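Trastcombe Manipulation Forum
Board: Methods and Results
Topic: Randomized start layouts and the drop in bimanual sorting scores

flollano_lab
Posted in November, 9:40 a.m.

We are circulating a preliminary result for comment before the written report is completed. The policy under test was trained on 500 teleoperated demonstrations of produce sorting with two arms. In our first evaluation, the items began each trial in the positions used during collection. In the second, the start layout was drawn at random before each trial. Completion fell by 40 percent in relative terms.

Our present reading is that the policy learned the collection layout more thoroughly than it learned the items. We would welcome objections to that reading, and suggestions for a control that can be run on existing hardware.

hunt_eval
Reply 1

Thank you for posting this ahead of the report. Please state how a completed trial was defined. If one item left out of place fails the whole trial, a modest loss in grasp reliability could produce a drop of that size with no memorization involved.

flollano_lab
Reply 2

A trial is scored as complete only when every item has reached its assigned container. We recorded per-item outcomes as well, but they have not been tabulated.

cakamell_bench
Reply 3

We disagree with the interpretation in the first post. Our group ran 333 trials on a similar task under the Cakamell protocol and saw a comparable decline. When the failures were sorted by cause, most came from the arms approaching the same region of the table and stopping. Random layouts place more items near the midline, where both arms can claim them. That is a coordination problem, and additional layouts in the training set did little for it.

flollano_lab
Reply 4

The point is noted. Our controller does not stop both arms on a shared approach, however; the left arm yields. We therefore doubt that the same cause accounts for our figures, though we have not excluded it.

hunt_eval
Reply 5

Both explanations can be tested with the per-item data. If coordination is responsible, losses should gather at the midline. If layout memorization is responsible, they should follow the distance of each item from its position in collection. We ask that the two groups agree on a common setup before comparing numbers any further, as the word "sorting" has been used for several different tasks on this board.

flollano_lab
Reply 6

Agreed. Our station has two white arms on metal plates at either side of the table, with a plate of strawberries, a ventilated blue basket, a clear tiered rack and a wicker basket of produce between or beside them.
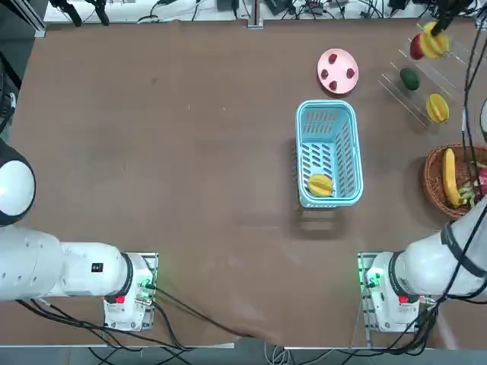 Proposed control, for comment

1. Hold the containers and the rack fixed. Randomize only the items.
2. Run 15 layouts with all items on the left half of the table, and the same number on the right half.
3. Report per-item success next to trial completion.
4. Log every yield event with its time and the arm involved.

cakamell_bench
Reply 7

Items 1 through 3 are acceptable to us. On item 2, we would add a midline set of equal size; without it the coordination question stays open. We also maintain that the rack should be moved in at least one set. A tiered rack restricts the approach angle, and fixing it in place protects the policy from the harder case.

hunt_eval
Reply 8

We support the midline set. Moving the rack should be treated as a separate study, as it changes reach and layout together.

cakamell_bench
Reply 9

We do not consider the two separable in practice, but we will not hold up the control over it. Please post the per-item table when it is available.

flollano_lab
Reply 10

The midline set has been added. The table will be posted to this topic.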